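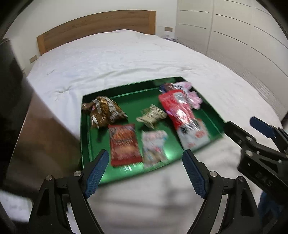
# Drutbridge

Drutbridge is a coastal town at the mouth of the Vurner River, 33 kilometres by road from the regional centre of Mercado. It has a permanent population of over 600. The town is known mainly as a long-stay destination for retirees and remote workers, many of whom rent on leases of three months or more during the cooler part of the year.

## Geography

The town occupies a low sand ridge between the river and Dalix Bay. Most houses stand on the bay side, where the ground is firmer, and the older streets run parallel to the shore. A tidal flat separates the main settlement from North Head, which can be reached on foot at low water or by the road bridge further upstream. Winters are mild and dry. The heaviest rain falls between December and February, when the lower end of Wharf Street is sometimes closed to traffic.

## History

Drutbridge began as a timber port and took its name from a log crossing built by the first mill. When the mill closed, its workers' cottages were sold cheaply and several were bought as holiday homes. The hotelier Rachid Benjelloun converted the former mill office into a guest house and was the first operator in the district to offer rooms by the month. Other owners followed, and a colony of overseas residents had formed before the highway was sealed.

## Visitors and residents
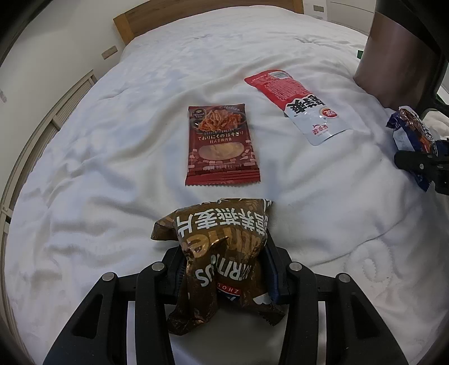 **How long do most visitors stay in Drutbridge?**
Most stay between one and three months, although weekend bookings are common in summer.

Seasonal tenants make up the larger share of the winter population. The residents' association, founded by Fitzgerald Zamora, keeps a register of furnished rentals and publishes a guide to leases, rubbish collection and medical services. At its most recent edition the register listed 80 properties, 62 of them within walking distance of the bay.

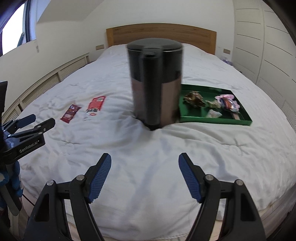

*Double bed with a white duvet and light wooden headboard.*

## Economy

Accommodation is the main source of income, followed by oyster growing and a small boatyard. Shops are limited to a general store, a bakery and a chemist, and residents travel to Mercado for banking and larger purchases. The general store also serves as the post office. A produce market is held on the wharf each month, except in January. 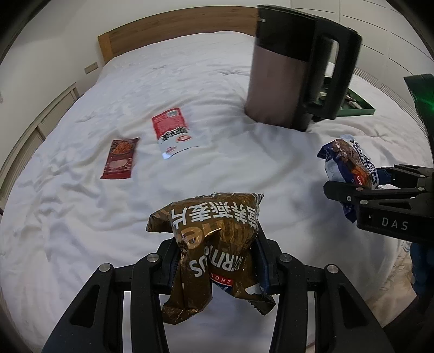
*Snack packet in glossy brown wrapping.*

## Transport

A bus connects Drutbridge with Mercado twice a day, leaving the wharf at 7.15 am and 2.40 pm. The nearest railway station is also at Mercado. The passenger ferry across Dalix Bay operates in summer only and does not carry vehicles.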